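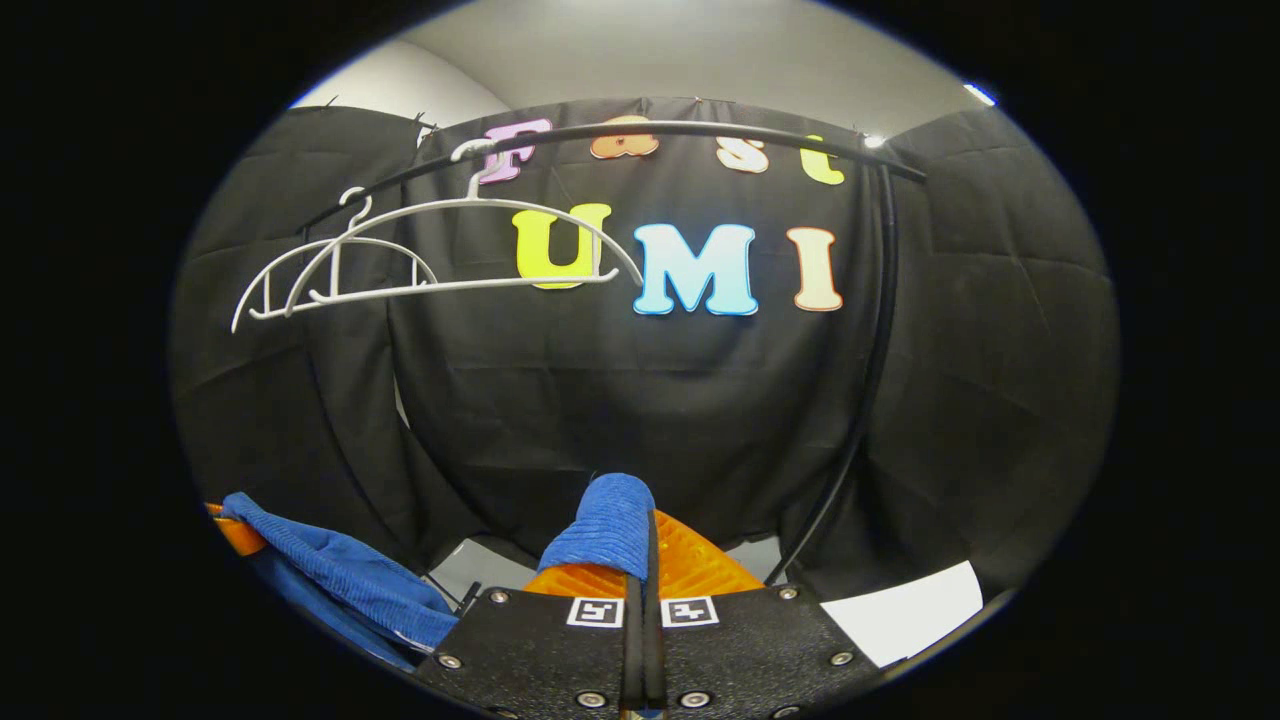 How much weight can the Rimo garment rail hold?

The bar takes 13 kg spread along its length, enough for a family's coats in January or a full rack of shirts and dresses for a Saturday market. Put the heaviest pieces nearest the upright and let the light things fill the rest.

Rimo garment rail, black

We've had the Rimo in the shop since spring and we're still finding new corners for it. It's a black rail in powder-coated steel, made for us by Tronditz, and it looks just as good in a narrow hallway as it does on a market stand or in front of a draped backdrop. Dark fabric behind a dark rail is a favorite of ours, by the way. White hangers show up beautifully against it, and so does anything with a bit of color!

The upright and the bar come in the same finish, so once the rail is standing it reads as one line. We love that. A lot of racks in this size have chrome joints or gray plastic caps that catch your eye before the clothes do, and the Rimo keeps all of that quiet.

What's in the box

Upright and bar sections
Base with 3 leveling feet
Hex key and screws (plus one spare screw, they do roll under things)
Printed instructions

Putting it together

Lay the parts out on a rug or a blanket. Fit the base first, then the upright, then the bar, and leave every screw a little loose until the whole rail is standing. Once it's up, go around and tighten from the bottom. It's a one-person job, though a second pair of hands is nice when you get to the bar. Check the screws again after the first week of use.

Which hangers fit

Any ordinary hanger hook goes over the bar. We use the Malý hanger in white plastic, with a bottom bar for folded trousers and small notches near the ends for straps. It's light, it wipes clean, and slip dresses stay where you put them. Malý hangers are sold separately in packs of 5.

Wide wooden coat hangers work too, and they look lovely, but they do eat into the weight limit. If you're hanging winter coats, count the hangers in!

Using it with a backdrop

Plenty of people buy the Rimo for a stall, a school fair or a pop-up, and it's great at this. Stand it a hand's width in front of your fabric so clothes can swing a little without dragging on the cloth. The Milley pleated backdrop (black or oatmeal) is the one we pair it with most often. It's thick enough to take pins, so you can put up a name or a sign in cut-out letters and change it whenever you like. Big letters in several colors are wonderful on black, and you can read them from the far side of a hall. Keep the most important word low enough that the bar and the hangers don't cross in front of it, or hang the clothes to one side and leave the lettering clear.

Fabric that has been folded in a bag will have creases. Hang it the evening before and go over the worst ones with a steamer, on a low setting.

Care

Wipe with a damp cloth and dry it off. No scouring pads on the coating, please. For indoor use, or outdoors under cover on a dry day.

Good to know

Maximum load: 13 kg
Finish: matte black
Assembly: hex key included
Hangers and backdrop not included
Spare screws and feet can be ordered through the parts page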